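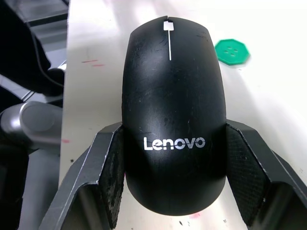
How many times does an object have to get picked before we're allowed to call it "passed" on the bench sheet? 30 picks in a row with no operator touch, and if one fails the count goes back to zero.

December, bench 2, started 9:40 am

Okay so the old rule said 13 picks and we all know how that went at Grosau (everything passed!). The new sheet is stricter and I like it a lot better. Things I want written down before I forget them again:

Say out loud which arm is live before you hit run. Both arms stay powered in our setup, so "the other one's parked" is no excuse for leaning in over the table.

Pen marks on the table covering are for start positions only. If a mark gets too faint to trust, redraw it from the Lambert template - don't eyeball it. I did that last month and lost a whole afternoon's log.

No changing grip force halfway through a run. New force, new sheet.

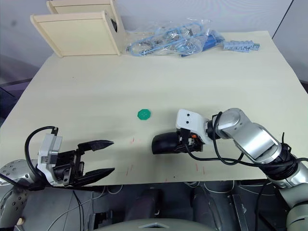 Wavia wrote back on the draft to say they'd rather see the speed limit set per task than per bench, and that a small flat part shouldn't be run at the same approach speed as something you can grab from the sides. Fair point, and I've been grumbling the same thing for weeks. For now I'm leaving the bench limit where it is and adding a line for a lower one. The Memelitz folks can fight over the wording.

Also want a rule on keeping stuff at the back of the table. I'm fine with it as long as it's outside the reach zone and stays put for the whole run, and it goes in the notes field. Moving a bag over "just a little" between picks counts as a layout change, sorry.

Pads: check at 1000 cycles, log the date, swap if the texture is going. 6 spares left in the drawer, need to reorder.
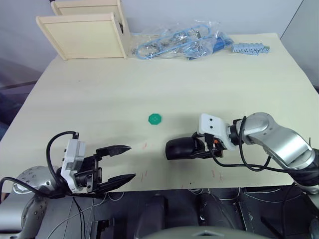
Open items for the next sheet

Stop test at the start of every session, both arms, initialed. Still no box for it on the form. Ask Memelitz whether a near miss resets the count or only a drop. Template copy for bench 3.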